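Cludcombe Cloth Folding Set
README, version 2
Maintained by Angus Quinlan. Last revised 19 Oct 2021.

Summary
The set covers the folding of household cloths on a flat surface: towels, napkins, throws and plain lengths of fabric. It holds 2,024 image records with one short text note per record. Version 1 was released in March under the working name Yeon and should no longer be used. Its notes mixed up hems and folds in the napkin group.

Contents
images/ – still pictures, grouped by cloth type
notes/ – one plain text note per picture, same base name
splits/ – lists for training, validation and test
cloths.csv – one row per cloth: id, color, type, finish of edge

Splits
The validation list has 200 records and the test list has 550. Everything else is training. Splits are made by cloth, so a cloth that appears in the test list does not appear anywhere else. Please keep it that way if you build your own lists.

Cloths
There are 40 cloths in the set. Most were bought secondhand in Jirasstead and washed once before use. None were ironed. Creases from storage were left in and are not labeled.

Colors are entered in cloths.csv by eye, in ordinary words. Two people can disagree over teal and dark green, and the file keeps the first entry made. Fiber content is given only where the sewn-in label could still be read. The field is blank otherwise.

Terms used in the notes
corner – the point where two outer edges meet, folded or flat
hem – an edge turned over and stitched
fold – an edge made by doubling the cloth, no stitching
ripple – a shallow wave that does not form an edge
unclear edge – hem or fold could not be settled from the picture

Use "unclear edge" freely. In version 1 annotators were pushed to pick one, and the agreement figures suffered.

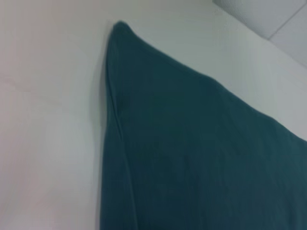

Does a thick cloth need a different fold order from a thin one?
The order stays the same – long side first, then short side – but thick cloths get one fold fewer.

Known problems
Fitted sheets are missing. Dark cloths have weak shading in the creases, and ripples on them are probably undercounted. Notes for the throws are shorter than the rest.

File format
Notes are UTF-8 with Unix line endings. The Osix loader reads the folder as is. Other tools may need the splits converted from tabs to commas.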